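Towns should stop charging to park near the library. Tudham started in June, at 2 dollars for the first hour, and the people who pay are the ones who stay longest: parents at story time, men reading the paper, students with nowhere quiet at home.

The town says the meters keep commuters out. A three-hour limit would do that for free. Rhea Fajardo, who sat on the council for eight years, made the same point at the last meeting and got no reply.

I don't object to paid parking as such. Main Street needs it, and the shops there do well out of the turnover. A library works the other way – it is doing its job when people stay put. My own visits have dropped to one a week, on Sunday, when the meters are off. I doubt I'm the only one.
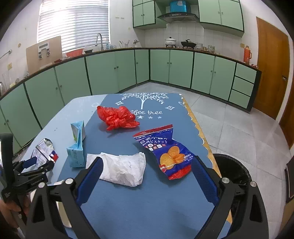 Would a time limit cost more to enforce than meters?
The same warden already walks the lot, so the cost should be close to what it is now.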